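How I Set Up a Hand-Held Gripper Session (and the House Rules I Stick To)

I run demo sessions with hand-held grippers at Kerslake, and I got tired of explaining my routine one message at a time, so I'm writing it all down. Most of it comes from the Skenex handling notes, which we adopted last November, plus a few habits I picked up the hard way (mostly by redoing a whole afternoon of takes!). If you already work from the Jurnent checklist you'll recognize a lot of it.

First, the floor. Walk all the way around your table before you pick anything up. Cords that cross a walking path get taped or moved, power strips go where your feet won't, and anything dangling from a stand gets tied up. Then check the cables on the gripper itself. Lift both arms as high and as wide as the task needs and see if anything pulls. If it does, fix it now, because you won't want to stop once you're going.

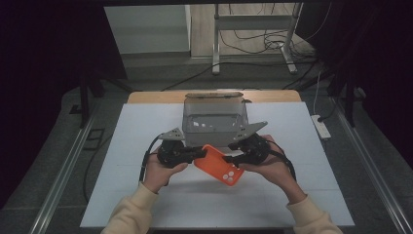

Grip rules are where I get picky. Our notes say to close on the edges of a part and keep the jaws off anything that sticks out or scratches, so before a session I decide which two sides of each object are fair game. With a phone case like the orange one, I come in from the left and the right and leave the camera cutout alone. Squeeze only until it stops slipping. A case will bow if you really lean on it, and then every take after that has a slightly different shape in it. Keep your hands on the modules and your sleeves behind the jaws, and if you have to fix the object with your fingers, end the take first. I know it feels like a waste. Do it anyway.

Speed is the next one. Go slower than you would with bare hands, and pause for a count of 2 before you let go. I number my takes out loud, and I stop at 58 even if the plan says 100, as my wrists get sloppy and I start cutting corners on the approach. 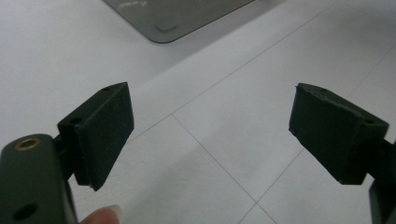
Grevberg Bench Notes, page 71

Pads get a look before every session and again at the break. Open the jaws wide with nothing between them and check both faces in good light. You're looking for dust specks on the gripping face and for edges that have started to crumble, like the top edge of the right pad here. I wipe dust off with a dry lint-free cloth and nothing else (no cleaner, please, it leaves a film). A rough edge goes in the log with the side and the corner written down. If the damage reaches the part of the face that touches the object, swap the pads, and swap them as a pair so they wear together.

While you've got it open, put a driver on the screws and make sure they're all snug. Don't crank on them, especially anything that threads into an insert.

Last thing is the log. Write down the object, which sides you gripped, the number of good takes, and anything you fixed. I do mine before I unplug, with the gripper parked jaws open on the table.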